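Ticket: Left arm stops dead over colander, reports "joint limit," is nowhere near joint limit
Project: Plarenau kitchen tasks
Site: Durklow bench
Status: Open (reopened, see below)
Opened: 16 Apr 2020

Symptom
Arm approaches the colander, gets the fingers over it, then freezes and throws a joint limit fault on the wrist. Wrist is at 50 degrees. The limit is set well beyond that. Clearing the fault works until the next attempt, when it comes back like a cat that heard the fridge.

Tried so far
Power cycle. No change, but tradition was observed.
Re-homed all joints. Ran clean for 6 attempts, so I closed the ticket. Faulted on the next one, so I opened it again.
Swapped the wrist encoder lead for the spare from Marsden. Same fault, different lead.
Ran the same wrist motion with the arm pulled back from the table. No fault in nearly an hour of this.

That last one is the first useful thing in this log. The wrist is fine by itself. It only complains when the arm reaches out, and reaching out is when the cable loops over the gripper start to pull. Current guess: the loop tugs on the connector, the encoder drops a reading, and the controller fills the gap with a number of its own choosing. The controller manual is dated 2011 and describes this as "undefined behavior" - I would call it lying.

Reply from Condham support
Asked us to confirm the cable is routed "per the installation guide." It is not. The guide shows one cable, perfectly straight, on an arm that is not moving.

Next steps
Re-route with more slack at the wrist and clamp the connector.
Log raw encoder values at the moment of the fault, 2 runs minimum.
Keep speed at the reduced setting until this is closed. Hands off the table while the arm is enabled, fault or no fault. A frozen arm is still a powered arm.

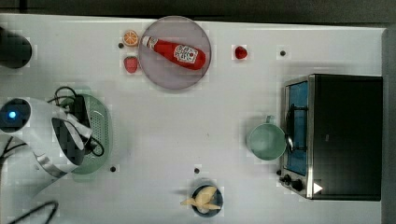 Gripper over the green colander, cables looped across the arm.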